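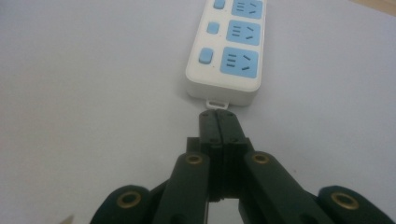 13th October

I've been at Gramell for 16 years, most of them on the returns bench, and people keep asking me what happened when the arm came in. I'll write it down once and send them here.

Returns is the part of the warehouse where small electrical goods come back from customers. Power strips, chargers, desk lamps, travel adapters. Somebody has to pick each thing up, look at it, turn it over, and decide whether it goes back on the shelf, to repair, or to scrap. Until last spring that was four of us per shift. Now it's two of us and an arm from Zasance, and the other two do something else.

The something else matters, so I'll start there. Stela Matei moved to repair, which she had wanted for years. Arturo Messina spends half his shift teaching. He holds a gripper in his hand, the same kind of two-fingered one the arm has, and does the job slowly while it records him. Pick up the power strip, turn it, set it down. He did 90 of those in one day and told me his wrist hurt more than it ever did on the bench. They've since put in a rule that you stop after an hour and swap.

I've done the teaching too. You have to forget how your own hand works. With fingers I'd scoop a strip up from underneath without thinking. With the gripper you line up, close, lift, and if you come in crooked it slides away from you. White strips on a white table were the worst for me. I asked for a darker mat and Ovidiu Grecu, who runs our shift, said he'd look into it. He is still looking into it.

What changed on the bench itself is mostly the pace. We used to clear 400 items on a decent shift and the number was ours. If a box of bad ones came in, we slowed down and made it up after lunch. The arm doesn't make anything up after lunch. It goes at one speed, and what it can't sort lands in a gray bin for us – so my day is now all the awkward ones. Cracked housings, missing labels, things packed in the wrong carton. It's more interesting work and it's more tiring, and the pay grade didn't move until Paraschiva Iordache took it up with the office. It took her 3 meetings.

I don't miss the lifting. I do miss the talking. Four people around a bench will talk all day, and two people with a machine between them don't much. Aurelia Anghel and I have started taking our break at the same time again, which we had to ask for.

The next batch of training is extension cords. Arturo has already said he's not doing the long ones.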